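Griltgate Water District – Progress Report to the Funder
Clurnurville Small Supply Improvement Project, reporting period ending July

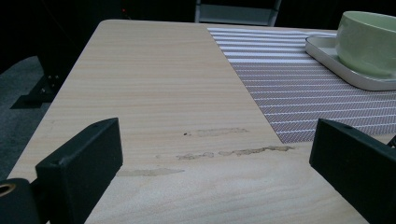 A laid table with striped placemat, tray and cup, Clurnurville.

1. Scope of the report

The grant covers treatment for iron and manganese at the Clurnurville well house, replacement of the oldest section of distribution main, and household outreach on flushing and water use during the works. The project serves 315 connections, nearly all of them residential. The report covers work done since the spring report, the condition of the budget lines, and changes requested to the schedule.

The source is unchanged. Clurnurville is supplied from two wells on the terrace above Min Creek. Well One is the shallower of the two and carries most of the summer load. Well Two is used for backup and has the higher manganese readings. Neither well had treatment other than chlorination before the project began.

2. Treatment plant

The filter building was closed in during April. The slab, walls and roof are complete and have been signed off by the county inspector. The electrical inspection is outstanding for the exterior lighting only.

Both pressure filter vessels have been set, leveled and anchored. Folard, the mechanical contractor, loaded the support gravel and media in May. The first vessel was backwashed until the discharge ran clear. The second vessel took longer, and fines were still coming over after the period stated in the media supplier's instructions. Folard reduced the backwash rate, let the bed settle overnight and resumed in the morning. The discharge cleared on the second attempt. The bed depth was measured afterward and is within tolerance, so no media has been added.

Permanganate feed equipment is installed and has been tested on clean water. The feed pump originally supplied had a stroke adjustment that drifted under vibration. Folard replaced it at no cost to the project. The replacement has held its setting through all tests so far, but it uses a different diaphragm kit from the one listed in the draft operating manual. The parts list has to be corrected before the manual is issued.

Pilot results from last year indicated that the filters would need backwashing every other day at the design flow. Commissioning data are limited, but head loss across the first vessel is building more slowly than the pilot suggested. The District will leave the backwash interval as designed until a full summer month of readings is available. Any change to the interval affects the backwash pond, and the two should be reviewed together.

3. Backwash pond

The pond was excavated on the north side of the access road. Groundwater was encountered above the elevation shown on the boring logs, and the bottom of the excavation was raised to stay clear of it. To recover the lost volume, the pond was lengthened toward the fence. The revised layout remains inside the District's parcel and does not require an additional easement.

The liner is in and the seams have been tested. Two seam repairs were made near the inlet. The outlet structure is formed but not poured – the precast grate arrived with the wrong frame and has gone back to the supplier. Temporary pumping is being used to decant the pond during commissioning. The cost of the temporary pump is being charged to the contingency line.

4. Distribution main

The grant budget provides for replacement of 500 feet of cast iron main on the east side of town. All of the new pipe is in the ground. Pressure testing was completed in two segments. The first segment passed. The second lost pressure, and the leak was traced to a mechanical joint at the hydrant tee, where the gasket had rolled. The joint was remade and the segment passed on retest.

Disinfection followed the usual procedure, with two consecutive sets of bacteriological samples taken before the main was placed in service. Both sets were satisfactory. Service lines have been transferred on the south side of the street. On the north side, 35 service lines remain to be transferred, and the old main is still live for that reason. It will be cut and capped when the last transfer is made.

Several sections of the old main were kept for inspection. Internal buildup was heavier than expected at the low end, and the open bore in the worst section was less than half of the original diameter. Low pressure complaints from that street go back many years and had been put down to undersized service lines. The District now considers the main to be the principal cause. It would be sensible to inspect the adjoining section, which is outside the present grant, before the trench is restored. A request on this point is included in section 8.

Pavement restoration has been held until the north side transfers are finished. The temporary patch is being maintained by Folard under the existing contract. Two settlements near the school entrance were refilled and compacted in June.

5. Water quality

Raw water samples were taken monthly from both wells. Iron at Well One was steady. Manganese at Well Two rose in the late spring, in line with the pattern of the previous two years, and fell again when the pumping rate was reduced. Hardness and pH show no trend.

Treated water samples are available from the first vessel only. Iron was below the laboratory's reporting limit in every sample. Manganese was below the secondary standard in all samples but one. The exception was taken during a period when the permanganate day tank had been allowed to run low, and the operating log confirms a loss of feed earlier the same morning. A low level alarm was part of the original design but had not been wired at that stage. It has since been wired and tested.

Treated water is going to waste until the state issues approval to operate. Customers should not yet expect any difference at the tap from the treatment work. Some customers on the new main have reported an improvement in pressure. A smaller number reported discolored water after the valve operations in May. Crews flushed from the nearest hydrants on each occasion and the reports stopped within a day.

6. Household outreach

The District mailed a notice to every connection before the main was switched over. The notice gave the dates of planned shutoffs, instructions for flushing cold water taps, and advice on laundry during flushing. A second notice will go out before treated water enters the system. It will explain that scale already present in household plumbing may loosen for a time after the chemistry changes.

An open house was held at the well house on a Saturday morning. Most questions concerned rates and the timing of paving. Residents also asked whether home softeners and cartridge filters could be removed once the plant is operating. Staff advised waiting for the first quarter of treated water results. Softeners address hardness, and the new plant will have no effect on hardness. The same wording will be used in the second notice.

The optional home sampling program offered 100 sample kits, free of charge. Kits were issued on request, with a cold water bottle, an instruction sheet and a prepaid label. Returned samples are being analyzed for iron and manganese at the District's contract laboratory. Several bottles came back underfilled and could be analyzed for iron only. The instruction sheet has been reworded and the fill line is now marked on the bottle. Results will be reported by street, with household addresses removed.

7. Budget and schedule

Treatment plant costs are within the approved line. The distribution line is fully committed. Contingency has been drawn for the pond revision, the temporary pump and the additional testing on the second segment of main. The remaining contingency is sufficient for the known items but would not cover a further change of the same size as the pond. Detailed figures are in the financial attachment, submitted separately through the grant portal.

The outlet grate is the item controlling completion. The supplier has confirmed a replacement but has not given a firm ship date. The state has indicated that it will not carry out its final inspection with temporary pumping in place – the approval to operate therefore depends on the grate. Service transfers and paving are independent of the plant and can proceed in the meantime.

The operator training sessions have been moved to follow the final inspection. The two District operators have been present for most of the commissioning work and are already running the backwash sequence under Folard's supervision.

8. Requests to the funder

The District asks for approval of the following.

Extension of the completion date for the backwash pond and final inspection by one reporting period, with no change to the grant amount.

Use of remaining contingency to expose and inspect the adjoining section of cast iron main before the trench is permanently paved. The work would be limited to two excavations and would be carried out by District crews.

Acceptance of the revised pond layout as shown on the marked drawings in the attachment.

9. Work planned for the next period

Complete the north side service transfers and retire the old main.
Install the outlet grate, pour the outlet structure and remove the temporary pump.
Collect treated water samples from the second vessel.
Correct the parts list and issue the operating manual.
Mail the second household notice.
Place final pavement, subject to the decision on the inspection request.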